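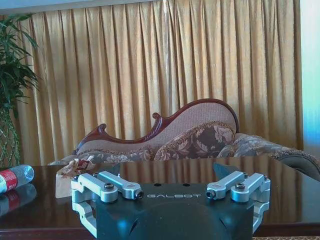
Wrist camera view, glossy table, bottle lying on the left.

Wrist camera: reflections on a polished table become objects

bohdan_a wrote:
Hello all. I work on the perception node for tabletop picking and I have a problem with this table. The segmentation gives me one mask for the bottle and often a second mask for its reddish reflection on the wood. The planner then receives two targets, and the second one is below the surface. With the paper package it is similar, but weaker. I run Grukthorpe 12 with default thresholds. In a log of 200 frames I have 71 with a false object. What do you use against this?

vsirko wrote:
Fit the table plane first and delete every point that lies under it. A mirror image has its depth behind the surface, so it should disappear by itself.

bohdan_a wrote:
I tried it. On dark varnish my depth has holes, so many of the false masks have no points to delete. The bottle is clear plastic and it has holes too - only the label and the cap are solid.

stamatia.s wrote:
I do not agree with the plane filter as a first step. It treats the result after the mistake is made. Put glossy tables in your training set and label the reflections as background. We did this in the Faltar project and the false masks went from 33 to 12 on our test log.

vsirko wrote:
Retraining for one table is a lot of work. And the next table will have another varnish.

heriberto_v wrote:
Both of you forget the arm moves. Take two views from different heights and project each mask onto the plane. A real footprint stays at the same place, a reflection slides. Also, please check your self-mask. The fingers are bright metal on both sides and the package is directly behind the left one. If your self-mask is too wide you lose the lower part of it.

bohdan_a wrote:
The self-mask is a fixed polygon from November, so yes, maybe it is too wide. I will first try the two views, then report. Stamatia, can you share how you labeled the border where object and reflection touch?

stamatia.s wrote:
I will send you the guide. We cut at the contact line, even when it looks ugly.

Print this thread | E-mail this thread
We use cookies to remember your login. Accept | Settings
Contact | Copyright Westerberg Forums | Back to top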